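Progress Report to the Venckus Fund
Project: Container Return and Reuse in Small Food Shops
Reporting period ending Thursday, May 3, 2018
Prepared by Nhàn Mai, Bondasa

1. Status

Work is on schedule for two of the three tasks in the grant agreement. The wash trial is complete. Shop recruitment is complete. The deposit accounting task is behind plan and is covered in section 4.

2. Wash trial

A batch of 126 lidded containers was put through repeated cycles at the Zinda kitchen. Wash temperature and detergent dose were held constant. Each container was weighed dry before the first cycle and inspected after every tenth. Inspection covered lid fit, clouding of the walls, cracks at the corners and retained odor.

Lid fit was the first property to fail. Corner cracks were confined to the square type, and all of them started at the hinge side of the rim. Clouding was present on most containers by the end of the trial but did not affect use. Tùng Ông has proposed that clouding be dropped from the rejection criteria. We agree and request the fund's approval for this change.

Drying took longer than the wash itself. Lids stacked flat held water in the groove. Lids stood on edge dried within 45 minutes, and this is now the standard method in the handling sheet.

3. Shops

Recruitment closed in February. The shops received their first stock of 1000 containers in total, delivered in two lots. Kha Nghiêm visited each shop after delivery and recorded where returned containers were being kept. Most were left under the counter, mixed with packaging for disposal. Shops that set aside a marked shelf had fewer losses. Shelf labels have been printed and will go out with the next delivery.

Two shops asked for a smaller size for cut fruit and sauces. A supplier quote has been requested.

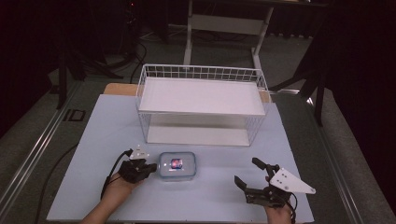 Small lidded container and two-level wire basket.

4. Deposit accounting

The deposit ledger supplied by Finex does not separate containers returned to a different shop from those returned to the shop of purchase. Refunds are correct, but balances between shops are not. Đạt Phùng is reconciling these by hand each week. A corrected export has been promised, with no delivery date given.

5. Budget

Spending is within the approved lines except freight, where the split delivery was charged as separate orders. Jitendra Agarwal has asked the carrier for a revised invoice. No transfer between lines is requested at this time.

6. Next period

Second delivery to shops, with labels.
Test of the smaller size, subject to quote.
Ledger correction and one full balance between shops.
Draft of the handling sheet for comment by the fund.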